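四月的旧布交换,地点还是 Kekine 二楼,楼梯口右转。上次有人跑到 Dralley 那边去了,白等半天,这回看清楚。

先说带什么。床单、枕套、围巾、擦手布、孩子穿小了的棉布衣服,都收。洗过晾干再来。带毛领的、起球太厉害的别拿,上次挑拣花了太久。总数上限 300 件,满了就停,来晚的只能原样背回去,抱歉。登记表目前 58 个人,还能再加。 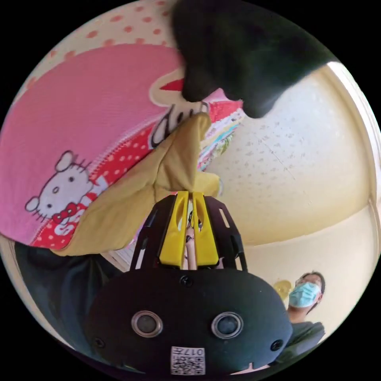
叠法这次统一一下,不然桌上堆不住。大块的先对折,再对折,最后卷起来,标签朝外。小块布不用卷,压平就行。像那块芥末黄的,皱成一团,捏着一个角拎起来,先抖一抖,再用手掌从中间往两边抹,抹不平也没关系,别为一条折痕耗十分钟。印花的单独放一摞,Hello Kitty 那种粉底的每次都抢得快,红底白点的也是,想要的早点来,不预留,也别私信我让我藏。花面朝上放,别人翻的时候省事,不用一块块掀开看。素色的按深浅排,大概齐就好,不用太较真。

碎布另外装袋。巴掌大以下的都算碎布,Soriano 的拼布班要,做杯垫和针插。袋子口别打死结!!上回剪开了好几个,可惜了袋子。

换法照旧:交一件拿一张票,一张票换一件,大床单算 2 张。票当天用完,不能留到下次。剩下的布统一送 Nallasine,他们自己过来拉,大家不用管搬运,把箱子盖好在就行。

要人手。摆桌子两个,叠布三四个,收尾的时侯再来两个。下午三点开门,帮忙的两点到,有茶,饼干自带。报名找 Tomás Hanrahan,或者直接写在楼下那张纸上,第 111 号储物柜旁边。

对了,上次落下一把裁布剪刀,蓝柄的,在我这儿,谁的来拿。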